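2013年6月12日(水)

朝から藍の還元がうまくいかない。昨日の夕方に仕込んだ甕、表面の泡が茶色っぽいままで、液も黄緑というよりただの濁った青。やっぱり温度かなあ。温度計では35度あるんだけど、底のほうは絶対もっと低いと思う。棒を突っ込んで触った感じがぜんぜん違うもん。

とりあえず毛布を一枚足して、昼までは触らないことにした。混ぜたくなるけど我慢。2月に同じことで焦って、一時間おきにかき回して全部だめにしたので……。あのときのノートを読み返したら「もう二度と急がない」と三回書いてあった。

待ってる間に精練。Maldonadoの綿布410グラム、ソーダ灰を入れて煮る。お湯がみるみる麦茶みたいな色になって、こんなに汚れてたの?!と毎回びっくりする。Sisdaleの麻のほうはそこまで出ない。ただ麻は乾くとごわごわで、絞り染めの糸を引くときに指が痛い。次は先に叩いてから煮てみようかな。

嵐絞り用の筒もそろそろ考えないと。布を斜めに巻いて糸でぐるぐる縛って、ぎゅっと縮めるやつ。いまの筒は径が細くて、幅の広い布だと重なりすぎて内側が真っ白に残る。棚の奥の太いのを次回使う。端をやすりがけしておくこと。布が引っかかると本当に泣く。

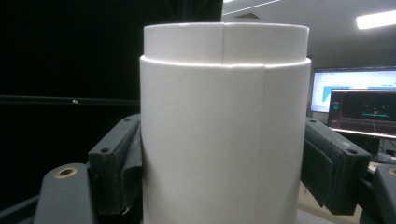

写真:Plardale染色工房

午後1時、甕を開けたら来てました!液面に赤紫っぽい膜、下は透き通った黄緑。匂いもちゃんとあの匂い。毛布が効いたのか時間が効いたのかは不明。両方いっぺんに変えるとこうなる、と分かっててやってしまう。

試し布、1分浸けて引き上げ、風に当てて、を繰り返し。1回目はかなり薄い。3回目でようやく水色らしくなって、5回目でいい感じの縹色。6回目はあまり変わらず。液が疲れてきたのかも。ここで欲張らずにやめて、ハイドロを少し足して蓋をした。

すすぎで気になったこと。水がずっと青い。定着してない分が多いってことで、たぶん空気に当てる時間が短い。前のロットは丸一晩干してから洗ったので、明日は半分だけそうして比べる。札をつけるの忘れないように(前科あり)。

備品メモ。Promatportに注文するもの、ソーダ灰、綿糸の太いほう、ゴム手袋のL。手袋は100枚入りで足りるはず。甕の横の長い棒、先が割れてきてるので使う人は布を引っかけないでください。

明日、朝いちで温度を見る。上と底、両方測ること。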